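Cómoda-mesilla Jivirov de Cattaneo: opinión después de unos meses de uso

Llevaba tiempo buscando una mesilla de noche con un cajón que sirviera para algo. La anterior tenía uno tan bajo que no cabía ni un libro de bolsillo de canto, y acababa todo encima: gafas, cargador, medicinas, el vaso de agua. Al final compré la Jivirov, que vende Cattaneo en su tienda y también por internet, y la tengo en el dormitorio desde mayo. Escribo esto para quien esté dudando entre este modelo y otros parecidos.

Lo que pedía era sencillo: que llegara a la altura del colchón, que el cajón se abriera entero y que no hubiera que sujetar el mueble con la otra mano al tirar. Miré tres modelos. La Suno era más barata, pero en la tienda el cajón se quedaba a medio recorrido y el fondo no se alcanzaba bien. La Wustitz me gustaba más de aspecto, con las patas inclinadas, aunque se iba bastante de precio y tardaban cinco semanas en servirla. La Jivirov quedaba en medio.

Precio y entrega

Pagué 90 euros, transporte incluido. Me dieron cita para un miércoles por la mañana y llegaron a las once y pico. Viene en una sola caja, pesada pero manejable entre dos personas. El embalaje es correcto, con cantoneras de cartón en las cuatro esquinas y una lámina de espuma entre los tableros. Una de las piezas traseras llegó con un roce que ya no se ve, porque queda contra la pared.

Montaje

Las instrucciones son solo dibujos. Se entienden, salvo el paso de las guías, donde la izquierda y la derecha aparecen casi iguales. Las puse al revés la primera vez y tuve que quitar ocho tornillos. La letra está grabada en el propio metal, muy pequeña, y conviene mirarla con una linterna antes de empezar. En total tardé unos 60 minutos, contando ese error.

Hace falta un destornillador de estrella que no traen. La llave Allen sí viene en la bolsa. Los tacos de madera entran justos y dos pidieron martillo. La cola no la incluyen ni la mencionan, pero yo puse una gota en cada taco, como hago siempre, y el cuerpo ha quedado firme.

Me sobró un tornillo. Revisé el despiece y no falta en ningún sitio, así que supongo que lo mandan de repuesto.

Medidas

El mueble montado mide 61 centímetros de alto, uno más de lo que pone en la web de la tienda. Para mi cama está bien. Si alguien tiene un canapé bajo, le va a quedar alta – yo mediría desde el suelo hasta la parte de arriba del colchón, con la sábana puesta, antes de pedirla. La tapa no tiene reborde, y un bolígrafo puede rodar hasta el suelo si la casa no está nivelada. La mía no lo está.

El cajón

Es lo mejor del mueble. Corre sobre guías metálicas con tope y no se descuelga al abrirlo del todo, al menos con el peso que le pongo yo, que son dos libros, una linterna, pañuelos y una caja con pastillas. Probé también a llenarlo de revistas para ver qué pasaba. Se abría igual, pero cerraba con un golpe seco. No lleva freno, y de madrugada se oye en la habitación de al lado.

Fiorella Barbieri, mi vecina, compró el mismo modelo unas semanas después y el suyo rozaba por el lado derecho. Se arregló aflojando los tornillos delanteros de la guía, moviéndola un par de milímetros y apretando otra vez.

El fondo del cajón va encajado en una ranura, sin clavos. Es lo que menos me convence a largo plazo. En otro mueble que tuve con ese sistema, el fondo acabó combándose a los tres años. De momento este sigue plano.
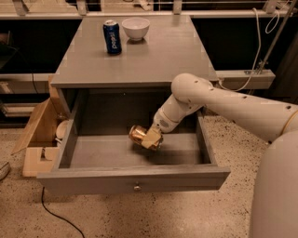 En el uso diario lo que más se nota es cuánto espacio queda libre arriba una vez que lo pequeño tiene su sitio dentro. Yo dejo la lámpara, el despertador y poco más. Una mesilla gris de cajón ancho, con una lata de Pepsi y un cuenco blanco al fondo de la tapa, todavía deja sitio delante para un libro abierto, y ese reparto es el que recomiendo: lo que se puede volcar, hacia atrás, y la parte delantera despejada. También prefiero un único pomo redondo y pequeño a los tiradores largos, en los que se engancha la manga del pijama.

Limpieza y acabado

Paso un trapo húmedo una vez por semana y seco después. Los cercos de vaso salen si no se dejan toda la noche. Uno de café con leche se quedó marcado y lo quité con jabón neutro, frotando bastante. El polvo se ve menos que en la mesilla negra que tenía antes. En los cantos de abajo hay una zona donde el acabado es algo más áspero, pero hay que pasar el dedo para darse cuenta.

Servicio posventa

Escribí a Cattaneo por el roce de la pieza trasera. Me contestó Adelmo Fabbri al día siguiente y me ofreció cambiarla o descontarme seis euros. Elegí el descuento. Me pidió la referencia que va en la etiqueta de la caja, la 602, y una foto, así que no tiren el cartón el primer día. El abono tardó nueve días en llegar.

Lo que cambiaría

Pondría un freno en las guías y una muesca detrás para el cable de la lámpara. Ahora el cable cae por el borde de la tapa y el mueble no se puede pegar del todo a la pared. Lo he resuelto con un gancho adhesivo, que ya se ha despegado una vez.

Por ese precio la volvería a comprar. Para una habitación de invitados cogería la Suno y me ahorraría la diferencia. Si sacan la Jivirov con dos cajones, pediré una para el otro lado de la cama.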